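Subject: Re: [club] Wiping down surfaces – where do we start?
List: Birnus robotics club, general

Hello all,

Replying to the list so everyone sees it, as two of you have asked me the same thing off it.

> Can somebody remind me what we agreed on the cleaning task? I've got the
> Femard arm on my bench at home until February and I can make it move in
> straight lines, but I don't know what I'm meant to be copying. Is it
> only the wiping, or do we have to do the spraying as well? And do we
> get to pick the room? The rules for the Beso cup say "a household
> surface", and that could be anything.

Good questions! The short version is that we're doing the wiping only, and the room is a bathroom. The kitchen was tempting, but two other clubs did kitchens last year and I'd like us to have a go at something with less space to move in. A bathroom counter has a sink in the way and taps sticking up, and if we can cope with that then a kitchen table will feel like a holiday.

Spraying can wait. The trigger on a spray bottle needs a proper squeeze and the gripper we've got slides off it (I spent most of a weekend on this and all I have to show for it is a wet sleeve). The bottle is allowed to stay near the sink as clutter, though, and I think it should, because a real bathroom has bits and pieces lying about. We'll have a person do the spraying before the clock starts.

As for what to copy, I've been going through our hand clips slowly and making notes on how people hold a cloth. The thing I keep noticing is how much the other hand matters. I'd been thinking of this as a one-handed job, and then you see a flat left hand planted by the sink while the right one presses down on a folded cloth with the fingers spread. I never think about that when I clean at home, but I'm sure it's how I keep my balance.
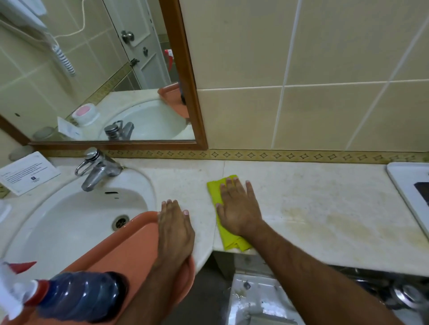
What I'd like from everyone

1. Fold the cloth before you start. A bunched-up one catches on the gripper and then you're chasing it round the counter.

2. Use a bright cloth if you have one. Yellow on pale marble is easy for our colour finder to pick out, and the grey one I tried was hopeless.

3. Keep each clip to 15 seconds. The Iturra script chops anything longer and it doesn't always chop it where you'd like.

4. Put the clips in the shared folder under your own initials. We have 39 usable ones so far, and 24 of those are mine, so please, a bit of variety! Left-handers especially.

On the Femard arm – yes, do hang on to it until February. Straight lines are a fine start. Could you try pressing down gently while it moves? That's the bit I'm stuck on. Mine either floats above the surface or tries to push through it, and I can't find a setting in between. If you get anywhere, post your numbers here even if they look daft.

I'll be in the workshop from half past six as usual if anyone wants to bring a cloth and have a go. The door code is still 2063.

Cheers,
your bench rota person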